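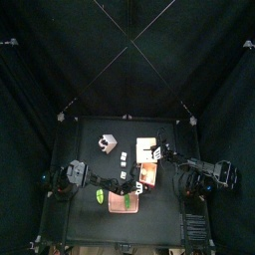 Figure 2. Both arms over the table, with the small open box between them.

Section 5. Placing the Objects and Starting a Run

Read this section before your first turn at the Cerley table. Team members who missed the Tuesday session should do their first run with Bhavana Rao or Yannick Picard.

1. Check that the blue light on each arm base is on. If either one is off, stop and go back to Section 4.

2. Move both arms to the rest position from the menu. Do not push them by hand while the motors are on.

3. Set out the objects for your task card. Boxes go toward the back of the table. The tray with the play food goes near the front edge.

4. Keep cables clear of the grippers. A cable lying on the tabletop is fine as long as it has slack.

5. Take your hands out of the enclosure and say "clear" out loud. Your partner repeats it and then turns on control.

6. Do the task on the card. Each run may last up to 156 seconds.

7. Save the run under your team name and the card number.

CAUTION: Never reach in to fix a fallen object during a run. End the run first.

Note: The open box does not need to be square to the table. Small changes in angle between runs are wanted for the Skastanholm round.

Note: Card 67 has been withdrawn. If you find a copy, give it to Urszula Krajewska.

If a gripper will not open, see Section 6.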